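Inside the Robot Rooms at Crenshaw

A report from the July open house

The parking at Zindlow Regional is free on open house days, which the hospital mentions four times in the mailing, and the building you want is the Crenshaw wing, which it mentions once. I followed a family with a stroller, on the theory that they looked confident, and got a good look at the dialysis unit before a man with a lanyard turned all of us around.

I write mostly about workplaces where machines have moved in: a bakery line, two warehouses, a very loud place that makes lids. Hospitals are late to my list. The surgical robots at Crenshaw are made by a company called Jirnero, and I went to find out what they'd done to the jobs of the people who were already there. The hospital had laid on a tour, a slideshow, and a sheet cake decorated with a robot arm that looked like a desk lamp.

They expected 200 visitors. They had ordered shoe covers for more than that, and blue paper caps for fewer, so the later groups went round with warm feet and naked heads.

The slideshow

I'll be quick. The robotics program did 467 operations in its last full year. There are five trained console surgeons. The slides had a lot of arrows on them and all of the arrows went up. A woman in the second row asked whether the robot does the operation by itself, and the surgeon giving the talk said no, it does what his hands do, and he has had this question at every wedding he's attended. She asked what would happen if he sneezed. He said he takes his hands and his face out of the thing and sneezes, and the arms stay where he left them. She wrote that down, and so did I.

So if you came hoping for automation in the lids sense, with a machine going along unattended while somebody eats a sandwich, you would have been disappointed. What Crenshaw has is a very expensive set of long thin hands. The interest, for me, was in everybody standing near them.

The room

The room itself was cleaned and between uses, and we were allowed in as far as a strip of yellow tape. The console is in the corner. It's a padded booth that you lean your forehead into, with finger grips below and a row of pedals, and it has the general air of an eye exam. The arms are on a cart at the table, wrapped in clear plastic drapes. Between the two there is a good walk, and that walk turns out to be the thing the staff talk about.

For as long as anyone there has worked, the surgeon stood at the table. You handed him things. You could see his shoulders go up when it was getting difficult and you'd reach for the next clamp before he asked. Now he's across the room with his face in a box, in his socks (they like to feel the pedals), and his voice comes out of a speaker. One of the scrub techs told our group that in the first weeks she kept nodding at him. He couldn't see her. She'd nod, he'd ask again, she'd nod harder.

They fixed it by talking. Every instrument change gets said out loud and said back, like a drive-through order. "Needle driver on three." "Needle driver, three." The techs who had been quiet for twenty years had to learn to be heard, and a couple of surgeons had to learn to say what they wanted in words, having got by until then on an open palm and a look. I was told this was harder for some than learning the robot. I wasn't told which ones, though there was some glancing.

The other change is who's at the bedside. There is an assistant who stays scrubbed in at the patient's side for the whole case, swapping instruments, passing suture down, working the suction, and keeping her head clear of four moving elbows. At Crenshaw it's a proper job now with its own pay grade. It took a while to get the pay grade. The robot arrived in a crate with its own loading dock appointment and the pay grade came fourteen months after, which is about par for the places I visit.

Residents had mixed feelings, to put it politely. In an open case a trainee can hold something, even if the something is only a retractor and the holding goes on for three hours. With one console, a trainee watches a screen. The hospital has since bought a second console so two people can trade control back and forth, and trainees log time on practice drills before they get near it. One of them told me he had tied so many practice knots that his thumbs did it while he watched television. He also said he sleeps well, but he looked like a man who'd say that.

Backs and necks came up more than I expected. The surgeons say they sit down now and go home less bent. The techs, who don't sit down, listened to this with great courtesy.

Downstairs

I would have skipped sterile processing if the tour hadn't been stuck behind another tour. It was the best part of the day.

All the instruments come down here after each case. An ordinary clamp can be opened, scrubbed, looked at, and put in a tray. A robot instrument is a long tube with cables running down the inside and a wrist the size of a pea pod at one end, and it has to be flushed, soaked, flushed again, worked back and forth by hand while it's under water, and looked at under a magnifier. The instruction booklet is laminated and hangs from the sink by a chain. When the program started, the department got the booklet and one afternoon of training. It didn't get another sink.

It has the sink now. It also has two more people on evenings and a shelf with a sign saying ROBOT ONLY, with a smaller sign under it saying WE MEAN IT. The supervisor said the robot had been sold to the building as something that would save time, and it may well have, on some floor she doesn't work on. She said this cheerfully. She also said her people used to be the ones nobody upstairs could name, and these days surgeons come down to ask how an instrument is holding up, because a stiff wrist is something they notice right away through the grips. One brought doughnuts. She is waiting to see if it becomes a habit.

Back upstairs

The last stop was the viewing room, with a big monitor on the wall and chairs that had been borrowed from the cafeteria. A surgeon talked us through stitching, and people who had been checking their phones stopped.

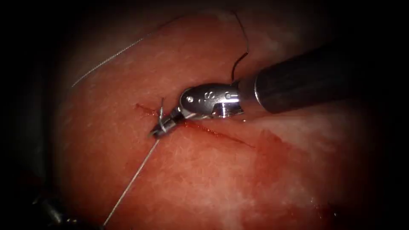

Paula Dettrick
Contributing Writer, Work and Machines

Stitching was where I finally understood what the surgeons get out of the deal. At that size, a cut is a long straight road and the suture is rope. The needle driver comes in from the right, a black shaft with a bright metal wrist on the end of it, and there's a loop of thread around the tips of its jaws. A pale tail trails away down the tissue toward the corner, where the second instrument is lurking in the dark. I could see holes and pins in the metal. I could see lettering on it. I have trouble seeing lettering on a cough syrup bottle.

The surgeon explained that he can't feel how tight the thread is. In open surgery your fingers tell you. At the console he goes by looking: how the thread lies, how the edges of the tissue behave when he pulls. He broke a great deal of suture learning this, on practice pads, and the practice pads are where he'd like everyone else to break theirs. A man behind me asked if the machine could be made to tie the knots on its own. The surgeon said people are working on that in various places and he wished them luck, and that he'd want to be in the room. Then he said he supposed the scrub tech would want to be in the room too, and she said, from the doorway, that somebody would have to load the needle.

I've heard versions of that exchange in the lid plant. The wording was saltier.

A few notes for anyone going next time. The Hetton Street entrance is the one you want, whatever the map says. Families with small kids should do the teddy bear clinic first, before the line gets bad. There's a practice console out in the lobby where you can try to pick up rubber rings and put them on pegs, and I'd set aside half an hour for it. I dropped four rings and got one on a peg that wasn't mine. A girl of perhaps nine went after me and cleared the board, then asked the attendant what was next. He had nothing next. He reset the board and she cleared it again.

The handout says the wing walks you through 2,000 steps if you do every stop. My phone gave me a good deal more, but it was counting dialysis. Cake was gone by three.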